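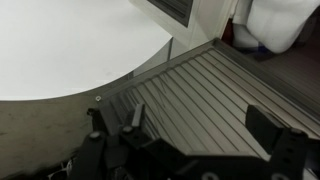
Figure 2. Round white tabletop and ribbed metal tray, with folded white cloth behind.

3.2 Surfaces and the placing of household textiles

The first part of this section dealt with storage that residents named as storage: cupboards, shelves, baskets and hooks. We now turn to surfaces that hold things for part of the day without being regarded as places where things are kept. Sima's earlier work on shared kitchens calls these "resting surfaces," and we keep the term. A resting surface may be a table, the top of an appliance, a window ledge or a tray. Its defining feature in our coding is that the resident, when asked where an item belongs, gives a different location from the one where it was found.

Figure 2 illustrates the arrangement we recorded as adjacent surfaces of unlike finish. The tabletop is smooth and matte, with a broad curved rim. The gray metal tray beside it has raised outer rims and a surface of parallel ridges separated by shallow grooves. White cloth, bunched and folded, lies toward the back, and a small area of blue-and-white checkered fabric shows just below it. Under our scheme the two textiles receive separate entries even when they touch, as the interviews showed that residents often assign plain and patterned cloths to different tasks.

The distinction between smooth and ribbed surfaces proved more useful than we had expected at the planning stage. In the Mendell households, residents spoke of smooth tables as places to be cleared before a meal and again after it. Ribbed surfaces were seldom mentioned in this way. Several residents described them as places where an item could be left until someone had time to deal with it, and two used the word "waiting" without prompting. The Crăciun households gave similar accounts, although there the table was also used for folding, and the evening clearing took place later.

Of the 296 textile placements entered in the household diaries, 200 were on a surface that the resident did not name as the proper place for the item. Most of these placements were short. A towel set down at breakfast had usually been moved by midday, either to a hook or to the next surface along. The longer placements were concentrated in 11 households, nearly all of them in the Bralen building, where the kitchens are narrow and the linen cupboard is on a different floor. We treat these households separately in Section 4.

Round tables call for a further remark. The coding sheet supplied under the Gano protocol assumes a rectangular table and asks the coder to assign each item to a side or a corner. Coders working with round tables could not do this consistently, and agreement on the position field was poor in the first weeks. From November the field was replaced by a simpler one, which records whether an item lies near the rim, near the center or across both. Agreement improved, and the earlier sheets were recoded by the same pair of coders. Items near the rim were moved more often than items near the center, a pattern that held in both groups of households.

Small marks and specks on a surface were noted but not scored. Residents differed widely in what they regarded as a clean table – one wiped hers after every cup of tea, another on Saturday only – and we found no reliable link between the condition of a surface and the number of items resting on it. The frequency of wiping is reported in the diaries and may be of interest to later work on kitchen routines, but it does not enter the analysis that follows.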